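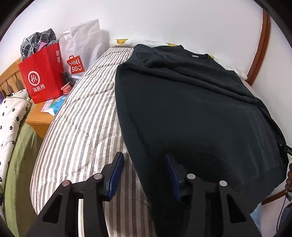
Asked by drawer_wont_close
26/08/2025 in Laundry & Closets
Viewed 216 times

How do you fold a crewneck sweatshirt so it stays folded?

I fold on the bed like everyone else with no table. Sleeve over, other sleeve over, bottom up, done. By the time I've carried it across the room to the drawer it has reopened like a bad accordion. The black ones are the worst, and they also collect every piece of lint in Covcombe. The drawer is shallow and I own more sweatshirts than any adult should. Is there a method, or do I just buy a bigger dresser?

3 answers

Top answer, 98 votes

It's the sleeves. Most people throw them straight across the chest, so you end up with two fat cuffs stacked in the middle and a fold that wants to spring open. 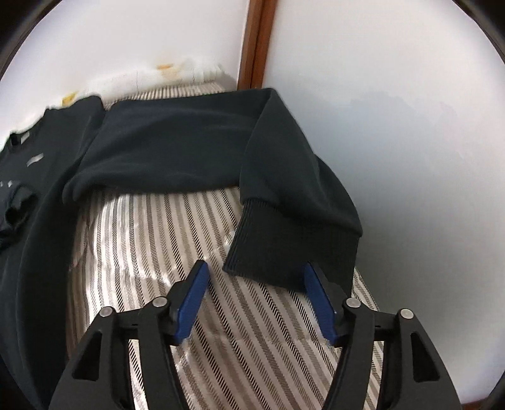 Start face down with the shoulders smoothed out. Bring one side in a third of the way, sleeve and all, then bend the sleeve at the shoulder so it runs down toward the hem. Same on the other side. If the cuff hangs past the bottom, turn it back up. Now you have a long rectangle. Fold the hem up to just short of the neck and then in half again, and stand it on its edge in the drawer. Press the air out with your forearm at each step. A quilt is a bit squishy for this, so press harder than feels polite.

Answer 2, 4 votes

I roll mine. They look like sleeping seals but they fit.

Answer 3, 0 votes

Get the Firkeo folding board, I've had one since February. Works great on T-shirts. Haven't tried a sweatshirt.

Comment from drawer_wont_close: First method worked on four out of five. The fifth has a hood, which I failed to mention.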